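*last edit 06/03/2026 – still needs a source for the October section*

**Measuring cups** (also *cup measures*, and loosely *scoops*) are small handled bowls used in home kitchens to portion out dry ingredients: flour, sugar, rice, oats. Sold in sets, one size per cup. Most common in places where recipes go by volume. Elsewhere people weigh.

## Form

A round bowl, a flat-ish handle, usually a hole near the end for a hook or ring. Rim should be level so a knife can be dragged across it. Some have a small tab or lip on the side of the rim, for pouring. Plastic is the cheap kind, steel lasts longer, and old tin ones turn up at yard sales.

Sets nest. Smallest inside the next one up and so on. Handles then stack or fan out depending on the make.

## Color

Plastic sets often give every size its own color. Cooks learn the color and stop reading the handle – handy once the printed size wears off, a nuisance when a lost cup gets replaced from a different set. There is no shared standard. Blue in one set can be the big one and in another the smallest.

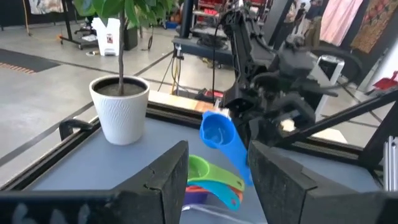
*Five-color set. The blue cup is the largest here.*

The Turunen set, made for the Zullusville market, came with 7 pieces in the early version and was later cut down. The dropped sizes were ones few recipes called for. Loose pieces still get traded at the Zullusville kitchen swap every October, mostly for small change.

## Use

- Fluff flour first, spoon it in, level off. Scooping straight from the bag packs it down and you get too much.
- Brown sugar is the exception, press it in.
- Liquids: better in a clear jug with lines on the side. A dry cup has to be filled to the brim and will spill.
- Sticky things (honey, peanut butter) – wipe the cup with a little oil beforehand.

## Scoop or cup?

Used interchangably in everyday talk. Strictly, a scoop is for moving stuff and a cup is for measuring it, and a scoop with no marked size shouldn't be trusted for baking. Stores mix the two up on labels all the time.

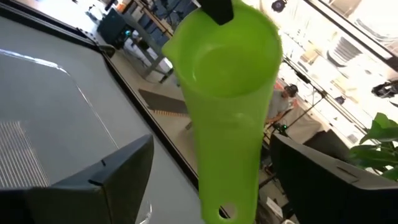
*Lime-green plastic scoop with a side lip and an oval hanging hole.*

## Storage

Hook, drawer, or bin. Hanging keeps them dry but needs a hole in the handle. Nested in a drawer takes the least room. Open bins work for mixed tools. The Prornen household guide says to keep cups apart from strainers and sieves as the handles tangle, advice that gets ignored in most kitchens.
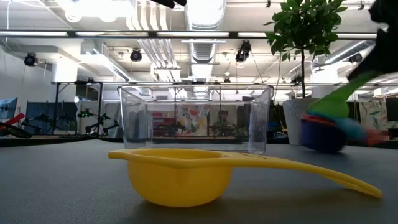

*Yellow plastic strainer in front of a clear, open-topped bin.*

## Care

Wash by hand if the markings are printed. Molded or raised markings survive the dishwasher. Top rack for plastic, the bottom one can warp the rim. Strong spices stain light colors, tumeric worst of all.

## See also

- Measuring spoon
- Strainer
- Drarkulero (nesting bowl pattern)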